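Courses > Workplace Setup > Handout 4: The Desk and the Floor Under It

March — handout for the evening group

Okay, so last time we got as far as chairs, and I promised we'd do the desk surface next. I want you thinking about two things tonight: what sits on top, and what's underfoot. My old desk at Drerar had a charger for every device I'd ever owned (including two I'd lost!), so I'm no saint here.

Sort your things into what you touch hourly, what you touch daily, and what just lives there. Phone and laptop go in the first pile. A power bank is usually in the second — mine has drifted into the third.
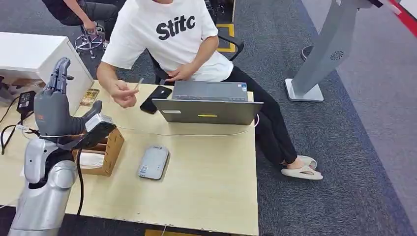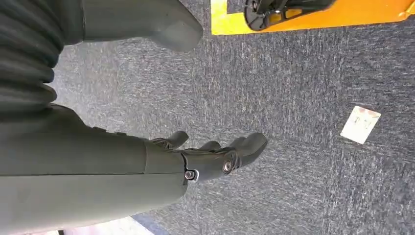 Pale wood desk in the first, speckled gray-blue carpet in the second.

Notes by your instructor, Kosteck Evening Program

Look at the black cables drooping over the left side of the desk. I'd start there, before touching anything else. Clip the slack underneath, then see if the adapter can move back from the edge. I do like the little wooden tissue box, and I'd leave it alone.

A mottled carpet hides crumbs and paper clips really well, so vacuum on a schedule and don't wait until it looks dirty.

For next time: sketch your own desk from above and bring it along. Reading is the Trurmont packet, first half only.

Kosteck Evening Program, Room 2 office | Back to top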